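Greifen lernen in der Gemeinschaftswerkstatt

Im Projekt Ulia entstehen Handgreifer, mit denen Menschen alltägliche Handgriffe für Roboter aufzeichnen. Gebaut wird in einer offenen Werkstatt, mit begrenzten Mitteln und erheblichem Aufwand an Dokumentation.

8. Februar 2023

Die Gemeinschaftswerkstatt Brurnwood stellt ihren Mitgliedern seit mehreren Jahren Werkbänke, 3D-Drucker und einen Elektronikplatz zur Verfügung. Bislang überwogen dort Reparaturen, Möbelbau und kleinere Steuerungsprojekte. Mit Ulia hat sich nun ein Vorhaben etabliert, das den üblichen Rahmen einer Freizeitwerkstatt deutlich überschreitet. Die Arbeitsgruppe konstruiert Greifer, die von Menschen in der Hand geführt werden. Die aufgezeichneten Bewegungen sollen später einem zweiarmigen Roboter als Vorlage dienen, der sich derzeit noch in der Planung befindet.

Der Ansatz folgt einer einfachen Überlegung. Ein Roboterarm ist teuer, schwer und für viele private Werkstätten kaum zu betreiben. Ein handgeführter Greifer lässt sich dagegen mit vertretbarem Aufwand herstellen und ohne Schutzzaun verwenden. Die Kosten für das erste Paar einschließlich Kameras, Federn, Schrauben und Filament beliefen sich nach Angaben der Gruppe auf 1.182 Euro. Hinzu kamen Fehldrucke und zwei beschädigte Kameramodule, die in der Aufstellung gesondert geführt werden.

Konstruktion in mehreren Stufen

Die Entwicklung begann mit einer starren Zange, deren Backen über einen Hebel geschlossen wurden. Diese Ausführung erwies sich für Textilien als ungeeignet, da dünner Stoff zwischen den glatten Flächen hindurchrutschte. In der zweiten Fassung wurden nachgiebige Finger verwendet, deren Geometrie sich unter Last an den Gegenstand anlegt. Die gegenwärtige vierte Fassung besitzt zusätzlich einen kürzeren Hebelweg und einen Handriemen, der das Gewicht besser auf Hand und Unterarm verteilt.

Besondere Aufmerksamkeit galt den Markerwürfeln. Jeder Greifer trägt einen Würfel mit schwarz-weißen Mustern, anhand derer eine Kamera Lage und Ausrichtung im Raum bestimmen kann. Die ersten Würfel wurden mit Papier beklebt, das sich an den Kanten löste. Schon eine leichte Wölbung der Fläche verschlechterte die Erkennung messbar. Inzwischen werden die Muster auf matte Folie gedruckt und mit einer Andruckrolle aufgebracht. Glänzende Materialien schieden nach Versuchen unter Deckenleuchten aus.

Die mechanischen Teile bezieht die Gruppe teilweise über den Kleinserienhändler Dimitrov, der auch Reststücke und Einzelmengen abgibt. Für die Gehäuse wird hellgraues Filament verwendet. Die Druckzeit eines vollständigen Gehäuses konnte durch eine geänderte Wandstärke erheblich verkürzt werden, ohne dass sich die Steifigkeit im Griffbereich spürbar verringerte. Schwierigkeiten bereitet weiterhin die Kabelführung. Freiliegende Leitungen bleiben bei schnellen Bewegungen an Taschen, Stuhllehnen und Ärmeln hängen und belasten die Steckverbindungen.

Aufzeichnung und Auswertung

Für die Auswertung hat die Gruppe eine eigene Software geschrieben, die unter dem Namen Wutari geführt wird. Sie gleicht die Zeitstempel der Kameras ab, berechnet die Bahnen beider Greifer und kennzeichnet Abschnitte, in denen ein Marker verdeckt war. Solche Abschnitte werden von Hand geprüft. Bis Anfang Februar lagen 1.956 Aufzeichnungen vor, von denen etwa 80 Prozent ohne Nachbearbeitung verwendet werden konnten.

Der Aufgabenkatalog wurde bewusst eng gefasst. Er umfasst das Falten kleiner Tücher, das Öffnen von Behältern sowie den Umgang mit Taschen und Rucksäcken. Gerade Taschen gelten in der Gruppe als anspruchsvoll. Ihre Form ändert sich mit jeder Berührung, die Öffnung fällt in sich zusammen, und dunkles Leder reflektiert das Licht je nach Blickwinkel sehr unterschiedlich. Eine Bahn, die bei einem festen Karton zuverlässig zum Ziel führt, lässt sich auf einen weichen Rucksack nicht ohne Weiteres übertragen.

Zu jeder Aufgabe besteht ein schriftliches Protokoll. Es legt die Ausgangslage der Gegenstände fest, lässt die Ausführung selbst jedoch weitgehend offen. Erwünscht ist, dass verschiedene Personen unterschiedliche Lösungen finden. Wer aufzeichnet, soll mit beiden Händen arbeiten und ruhige, vollständige Bewegungen ausführen. Abgebrochene Versuche werden nicht gelöscht, sondern mit einem Vermerk versehen.

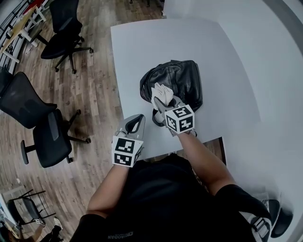

Handgreifer mit Markerwürfeln, Tasche aus schwarzem Leder und weißes Tuch.

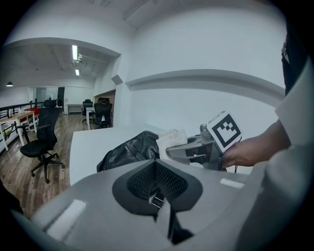

Offen ist bislang, in welchem Umfang die Daten außerhalb der Werkstatt genutzt werden können. Die Mitgliederversammlung hat einer Veröffentlichung der Konstruktionspläne zugestimmt. Für die Videoaufzeichnungen wird eine gesonderte Regelung erarbeitet, da sie Hände, Kleidung und Räumlichkeiten der Beteiligten erkennen lassen können. Bis zu deren Verabschiedung verbleiben die Dateien auf einem Rechner ohne Netzzugang.

Parallel dazu wird die fünfte Fassung des Greifers vorbereitet. Vorgesehen sind eine verdeckte Leitungsführung, austauschbare Fingerbeläge und eine Aufnahme, die sowohl an den Handgriff als auch an einen Roboterflansch passt. Damit könnten dieselben Finger bei der Aufzeichnung und im späteren Betrieb verwendet werden. Die Zeichnungen liegen in der Werkstatt Brurnwood zur Einsicht aus; Anmerkungen nimmt die Arbeitsgruppe schriftlich entgegen.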